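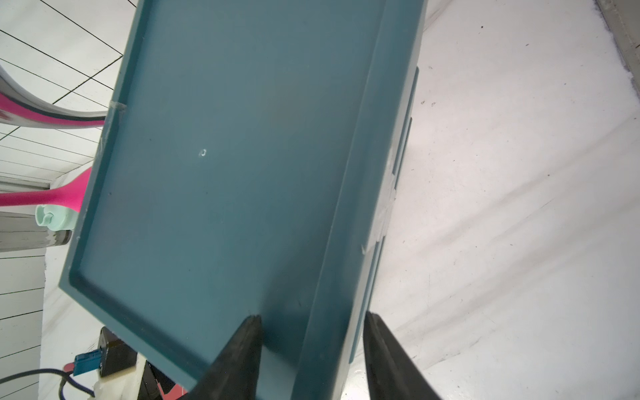
Chapter 4
Trays, Bins and Totes: The Containers That Hold a Workplace Together

If you have ever worked in a kitchen, a stockroom, a school lab or a plant nursery, you have almost certainly carried a plastic tray from one place to another without giving it a second thought. We would like you to give it one now, and perhaps even a third, for this chapter is all about the humble open container and the surprising amount of planning that goes into using it well.

A shallow tray looks like the simplest thing in the world. It has a flat base, a raised rim and four sides, and yet every one of those parts was decided by somebody. The rim stiffens the edge and gives your fingers something to hold. Ribs and slots molded into the outer walls can add strength without adding much weight (a blessing at the end of a long shift!). Small holes or dimples in the base have various purposes, depending on the design, and we will sort through them in Section 4.2.

Then there is the life a tray leads after it leaves the factory. Bases get scuffed, bits of tape stay behind when labels come off, and specks of grit gather in the corners. Learning to read this kind of wear is a useful skill – a scuff is usually harmless, while a crack near the rim means the tray should be taken out of use.

Our main case in this chapter is the parts store at Muvura, a repair shop that kept 63 trays in 20 different sizes and could never find two that stacked. We will follow the staff as they sort, measure and label the lot, and you will see how they got by with far fewer sizes by August.

Before you read on, find a tray or bin at home and keep it near you. You will need it, along with a ruler and a damp cloth, for the first activity.

Words to know in this chapter: rim, rib, well, draft angle, nesting, stacking, footprint

4.1 What Makes a Good Tray?

Let us begin with the base, where all the weight ends up sooner or later.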